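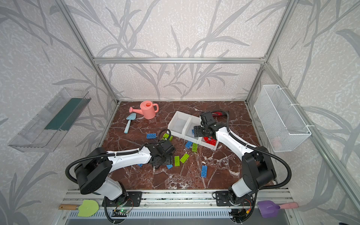 My sister-in-law has signed up for the Flarero home play plan and now wants us to do it too. It costs $22 a month and what you get, as far as I can tell, is a schedule. Toys live in closed boxes sorted by color, the kid gets one box a day, and at the end of the day the kid puts everything back by color. This is supposed to build "categorical attention," which I can't find defined anywhere on their site. My two-year-old gets as much as he wants out of a heap of bricks scattered in the middle of a table like that one, and if he picks out the blue brick it's because he likes blue. Has anyone here paid for this for longer than the free trial? I'd like to hear from people who don't have a referral code.

Posted by wilmakramer, Apr 18, 2023

We did it for six months. No referral code, I canceled in July. The boxes were fine. The schedule went on the fridge and after the second week we stopped looking at it. I would say my daughter learned her colors that winter, but she was at the age when they learn their colors, so make of that what you will.

Posted by Clyde Haverford

Six months at 22 a month for a piece of paper on the fridge. Ouch.

Posted by wilmakramer

Well, there were emails too.

Posted by Clyde Haverford

I'll take the other side a little. I ran a home daycare for a long time before moving to Prirnberg, and putting most of the toys away does help. When everything is out, a lot of kids just wander from thing to thing and dump it. Put out less and they stay with it longer. I saw that over and over, with very different kids. So the rotation part is real, even if the color part is decoration. Whether you should pay someone to tell you to close a lid is a separate matter.

Posted by anika_o

Anika, I believe that you saw it, but how would you have known if it was the rotation? Kids stay longer with anything that's new to them that day. You could get the same thing by handing them a colander. I'm not trying to be rude, I just see "I saw it over and over" used to sell every single product in this category.

Posted by wilmakramer

A colander would be new that day, yes, and that's the point of putting things away. They're new again when they come back. I'm not selling anything. I still wouldn't put all of it out on the floor at once.

Posted by anika_o

Can we talk about the color sorting, because that's the part that bugs me. I went and read the page Flarero links to under "the science." It's their own blog. The blog post links to another blog post. I stopped there. There is a big number on the sign-up page, 1532 "happy families," and no word on how they measured happy.

Posted by Halvard N

The number said 1532 when I joined, too. Just putting that out there.

Posted by Clyde Haverford

Ha. Screenshot?

Posted by Halvard N

No, sorry, so feel free not to believe me. I remember it because I tried to use it as a gate code by mistake once.

Posted by Clyde Haverford

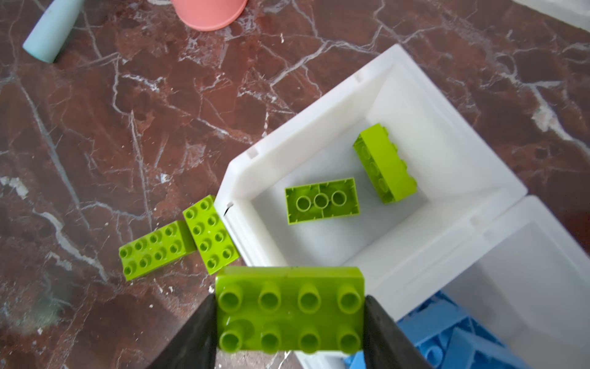
Going to be the grump who says sorting by color makes play worse, at least for building. If you're three and you want to build a house, you want long bricks and square bricks and something for a door. A box with nothing but one color in it is a box of whatever shapes happened to come in that color. Take the green ones there, some lying in the white box and one held up in front of it with the studs facing you. That's fine for a wall, but then the kid wants a window, and the window is in some other box that doesn't come out until the end of the week. We sort by shape if we sort at all. Mostly it's one big tub and a bath towel on the floor so we can pick up the corners and pour it all back in.

Posted by emmett_kapoor

Bath towel is smart, stealing that.

But isn't the limit sort of the idea? My oldest made some pretty strange things when all he had was one color to work with. He made a long green animal he called Keren and we weren't allowed to take it apart until spring. I don't think he'd have come up with that if he'd had the fire truck pieces to hand.

Posted by anika_o

Or he would have made a long animal with wheels. I'm only saying you can't know, and neither can the company. "Limits make kids creative" is one of those lines that sounds right and then you notice that it gets used to explain why the starter kit has so little in it.

Posted by emmett_kapoor

OK, that made me laugh. Fair.

Posted by anika_o

Question for people who did go with closed boxes, of any brand. Do your kids open them? Ours are in a low cabinet and the lids lasted one morning. I don't see how "one box a day" survives contact with a kid who can work a lid, and the plan says it's good from age 2.

Posted by Halvard N

They open them. We ended up putting them on top of the wardrobe, so then it was me getting a chair out every morning before coffee. The emails suggest you "invite the child to wait." I did invite her.

Posted by Clyde Haverford

I put this to their support chat, since I'm apparently the kind of person who does that now. I asked which study shows that sorting by color helps attention more than just tidying up does. I got a nice reply from someone signing off as Trịnh who said the program was "informed by a range of approaches" and offered me a second free month. I asked again and got the same range of approaches. To be fair to Trịnh, I doubt it's their job to know.

Posted by wilmakramer

Take the free month and cancel on day one. You keep the schedule PDF either way.

Posted by Clyde Haverford

Or skip it. You need a place for the toys and a place where they aren't. I do think you should try putting half of it away, Wilma, just for a couple of weeks, without paying anyone. If there's no change, come back and tell me I was wrong.

Posted by anika_o

I can do that. Half goes in the hall closet tonight. I'm not writing anything on the fridge though, and I'm going to be suspicious of any result, including a good one. He's also getting over a cold and about to start mornings at preschool, so whatever happens there will be plenty of other things to blame it on.

Posted by wilmakramer

Leave the long bricks in the half that stays out, please. For my sake.

Posted by emmett_kapoor

Does anyone know if the boxes can be bought without the plan? My wife likes the lids.

Posted by Halvard N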